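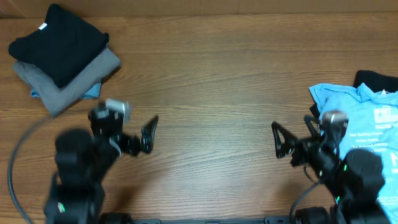
*Black shirt on top, gray one under it.*

I've been back from Satholm for a while now and I still haven't written up the font, so I'm doing it tonight with a cup of tea before I forget which side the fish are on. (North side. I checked my notebook.)

If you've read this blog for any length of time you know I have a thing for baptismal fonts. They're usually shoved in a corner by the door with a flower arrangement on the lid, and people walk right past them on the way to the altar. I used to do the same. Then my friend Samina Rana dragged me to look at one in March a few years ago, made me get down on my knees with a flashlight, and I was hooked!

The Satholm font is a big tub of gray limestone, round at the top and squarer toward the base, with carving all the way around. The guide leaflet says twelfth century and leaves it at that. There are four scenes, divided by little columns with twisted shafts, and the columns don't match each other at all. One has a proper leafy capital, two have plain blocks, and the fourth has what I'm pretty sure is a face with its tongue out, although the stone is so rubbed there that Samina says I'm imagining it.

Starting from the door you get the Baptism of Christ, with the water drawn as a sort of striped hill that comes up to his waist. I love how these carvers handled water. They had no idea of making it look like a river, they just piled it up in neat ridges like a plowed field. Two fish are swimming up the hill on the north side, both facing the same way, both with huge round eyes made with a drill.

Then comes Noah, who is so much bigger than his ark that he could wear it as a belt. After him there's Jonah being spat out, and this is the one I went for. Jonah is coming out hands first, palms together, with his sleeves still on (very fine pleats, you can count them on the left arm if the light is good) and the whale has a dog's face and ears. Ears! I stood there grinning at it like an idiot. The fourth scene is so damaged that you only get some feet and the hem of a robe. The leaflet says the Crossing of the Red Sea, which would fit the water theme nicely, but there are three feet left and I wouldn't put money on it.

The damage has a story. At some point the old church had a new floor put in and the font was taken out and used as a cattle trough on a farm outside the village. It stayed there for generations. You can still see the hole that was bored through near the bottom to drain it, right between the feet, and it's plugged now with a lump of cement that somebody should really look at. The side that's worn smooth is supposedly the side where the cows leaned in. I asked the woman at the book table if that was true and she shrugged and said it was what her mother had always told her, so that's as far as I got.

What did surprise me is the color. Get in close under the rim, where the cows couldn't reach, and there's a dull red in the grooves of the lettering and a bit of something yellowish on Noah's beard. I always have to remind myself that all these gray and beige things were painted, and painted loudly. I tried to picture the whole tub in red and yellow with that dog-faced whale in the middle and I think it must have scared the babies half to death.

On the way home we stopped at the little museum at Sostier, 25 minutes down the road, since they have a loose piece of carving that an article by a man called Dmytriv connects with the same workshop. It's number 243 in their case of stone fragments and it's only a hand and part of a sleeve. But the pleats! Same fine lines, same odd way of ending them in a little hook at the wrist. I'm no expert and I know everyone's pleats look alike after a long day, but I did believe it. Samina didn't. She thinks it's a generation later and from a tomb, and she argued it the whole way to the parking lot.

A few practical things if you want to go. The church is open in the mornings and locked by two o'clock, and the key is at the house with the green gate if you're late. Bring a flashlight and hold it sideways, low down, so the light rakes across the surface - straight on, you'll see nothing but gray. The lid is heavy and you're not supposed to lift it. The leaflet is worth having for the fold-out drawing, even though Noah and Jonah are printed the wrong way around in it.

Next on my list is the font at Clasum, which is supposed to have 40 tiny figures under arches and one of them playing what the old books call a fiddle and the newer ones call a cooking pan. If anyone has been and has a decent photo of the east side, please send it over, the only one I can find is from before the cleaning and it's mostly shadow.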